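Kitchen Cell Upkeep – Progress Report, August
Prepared for the Senomley program office by the Kombo workcell group

We are happy to report a good stretch since the last update. The simulated kitchen cell is set up end to end, the virtual gripper has been re-tuned, and the long-standing trouble with the wrist view is fixed. Your grant covered 800 hours of compute for this phase and we have used 400 of them, so there is plenty left for the final runs.

Setup

The cell now loads from a single settings file. Before the summer it took three files and a fair amount of hand editing, and a wrong finger offset in one of them cost us most of a week in the spring. The new file holds the gripper geometry, the finger travel limits, the contact stiffness and the wrist camera mount, all in one place and all under version control. Anyone on the Ninness side can pull it and get the same cell we have.

We also wrote a startup check. It opens and closes the fingers, swings each arm joint a few degrees in both directions, and compares the readings with stored values. If something has drifted, it stops and names the joint. We are very pleased with this one – it has already caught two bad merges.

Gripper and wrist view

The old wrist camera mount sat too far forward, so the palm was missing from the picture and it was hard to judge how the fingers were lined up with anything. We moved the mount back and tipped it down slightly. The palm housing and both fingers are now in view, open or closed, and we can check alignment by eye while a run is playing. 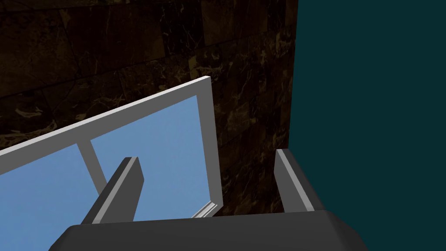
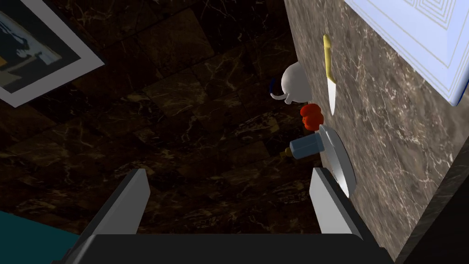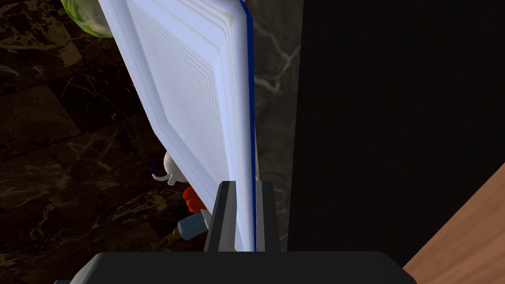
Wrist view with the new mount. The fingers are open in the first two and closed on the white tray in the third.

Finger contact was the other large job. With the old stiffness values, thin parts would jitter between the pads and sometimes sink into them. We swept the stiffness and damping settings over 3,000 short grasps, logged slip and overlap for each, and picked the pair that held best across flat, round and narrow shapes. Slip is down a great deal on flat parts. Round parts are better too, though there is still a small roll at the moment of lift that we would like to get rid of.

Faults and repairs

The fault log shows 29 entries for the period. Most were timeouts at the start of a run, traced to the texture loader and cleared by loading the room before the arm. A smaller group came from the right finger reporting its position one step late. That turned out to be a rounding error in the joint update, and the fix was four lines long! Two entries are still open. Both involve the arm stopping short when the target sits low and close to the base, and we think the joint limits in the Lenaseo planner are tighter than they need to be.

Routine care

The upkeep schedule is working well. The startup check runs every morning at 6:30, the contact test runs after any change to the settings file, and a full reset with fresh logs is done at the end of each month. The monthly reset used to eat an afternoon and now takes less than an hour. We have written it all up in a short guide, with the fault codes in the back, and a copy is in the shared folder.

Next period

– Close the two open planner faults and rerun the low-reach set
– Work on the roll at lift for round parts
– Add a second set of finger shapes, with longer pads
– Hand the guide to the Ninness group and fix whatever they trip over

We expect to stay inside the current budget. If the longer pads do well, we may ask to shift part of the travel line to compute, and would send a separate note on that before doing anything. We would also love to show you the cell running live – a half-hour call is enough to go through the startup check and a few grasps.

Contact: Kombo workcell group, Senomley program | © Kombo | Back to top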